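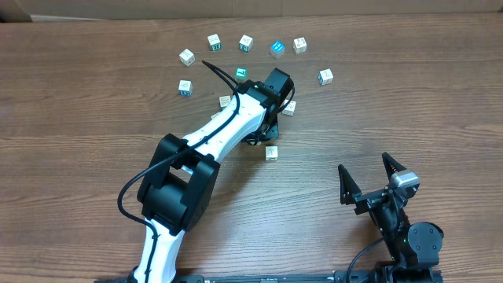
Workshop Tips: Getting Better Picks Out of Your Arm Software

Most of the trouble people write in with is software trouble, even when it looks like the arm. These tips cover small tabletop arms sorting small parts: blocks, caps, knobs, spools of thread. They assume you already have the motors talking to the computer and a camera looking down at the table. The tips are in no special order except the first, which should be done before the rest.

Save your calibration before you change anything

Copy the calibration file to a second folder and put the month in the name. Mine from February is still the one I go back to. If you use Voleo, the file gets overwritten every time you press Home, with no warning. In Kvaran you have to export it from the Tools menu. Keep one file per arm. Two arms of the same model do not share offsets, and loading the wrong one will put the fingers into the table.

Teach the table height in more than one spot

A tabletop is never as flat as it looks. Touch the closed fingers down gently at each corner of the area you work in and once in the middle, and let the software fit a plane through those points. If your program only takes a single height, use the highest spot you found and add 3 mm. You can take the margin back out later, a little at a time.

Wood grain and the block finder

Strong grain gives the edge finder a lot of straight lines that are not edges of anything. Pale blocks on brown wood are easy by color and hard by outline, so set the finder to look at brightness first and shape second. In Pluklow this is the "order of tests" box. If knots are still coming up as parts, raise the minimum size before you touch the contrast. A mat works too, but then you have to teach the table height over again.

Printed faces are a separate job

Do not ask one model to find the block and read the letter on it. Find first, crop, then read. When the two are done together, a block turned at an odd angle often gets skipped altogether because the reader was unsure of the letter. When they are split, you still get a position, and the arm can pick the block up and show it to the camera for a second look.

Colored sides cause their own trouble. A block with a white top and a blue or teal side can be reported as two parts, one on top of the other. Set a rule that any two finds closer together than half a block get merged.

Spread things out, then plan
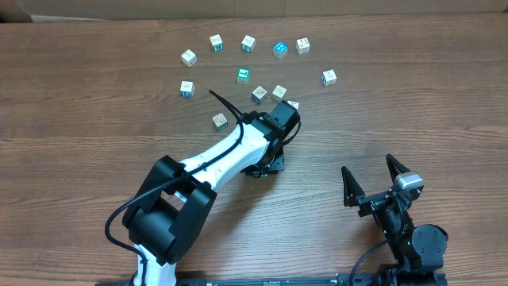
Blocks in a loose arc, with a pair side by side just above the wrist.

When two blocks sit next to each other, the planner has to decide which sides the fingers can get to. Most planners pick the nearest block first, and that is often the one with a neighbor in the way. Change the sort so that it goes by free space around the block and uses distance only to break ties. Jarlath McGrath sent in this tip and it cut my failed grabs more than any new part has. If your software will not sort that way, have the arm nudge the pair apart with closed fingers before it tries the pick. A slow push is enough.

Plan for what the arm hides

With a camera looking over the arm, the wrist and upper link will cover part of the table. A block behind the wrist drops out of the list, and the program may decide the job is done. There are two fixes and I use both.

Park the arm before each count. It adds a little time to every cycle. Make the park position a named pose so you can change it in a single place.

Keep the last known position of every block for 20 frames after it goes missing. If the arm is covering that spot according to its own joint angles, hold the position longer. Drop it only when the spot is in plain view and nothing is there.

Shadows

The gripper throws a dark patch on the table right where you want the best view. Do not try to tune it out with the contrast slider. Take the position from the last clear look, before the fingers come in, and ignore new finds within a finger's length of the gripper until it lifts again. Moving the lamp helps some, but the shadow just goes somewhere else.

Give the cable some room in the model

The planner knows about the links and the motors. It does not know about the cable that loops over them. Add a fat, simple shape along the link where the cable runs - a capsule is fine - and let the collision checker treat it as part of the arm. Bukia has a "soft parts" list for this. In the others, add it to the arm description by hand and save it under a new name. Check the loop at full reach and at full fold, with the motors on low power.

Two arms on one rail

Draw a line down the table and give each arm its own side. It is a crude way to do it and it works. Let the arms cross the line only by asking for it: one flag, one arm at a time, and the flag is let go when the arm is back on its own side. If the program crashes while an arm holds the flag, clear it by hand at startup after you have looked at the table.

The idle arm needs a pose of its own too. Leaving it wherever it stopped means the planner for the other arm gets a different set of obstacles every run, and you will see plans that work in the morning and fail after lunch.

Speed settings

Run at 40 percent until a whole table clears without a miss. Then go up in small steps, and change only the travel speed. Leave the last bit of the approach slow. With light blocks, most knocks happen when a finger comes down on a top edge, and a slow approach gives you time to hit stop.

Keep a plain log

Write one line per pick: time, block, target position, where the fingers closed, good or bad. A text file is fine. I had 660 lines before I noticed that nearly all of the bad ones were at the far side of the table, and the cause was a camera angle typed in wrong on the first day. A spreadsheet sorted by position would have shown it much sooner.

Clearing old plans

Pluklow and Kvaran both keep old paths and reuse them when the start and end look close enough. After you move the camera, the rail or the table, clear that store. In Kvaran it is under Tools, Paths, Empty. In Pluklow, close the program and delete the folder called "paths". The first few picks after that will be slow to plan while the store fills up again.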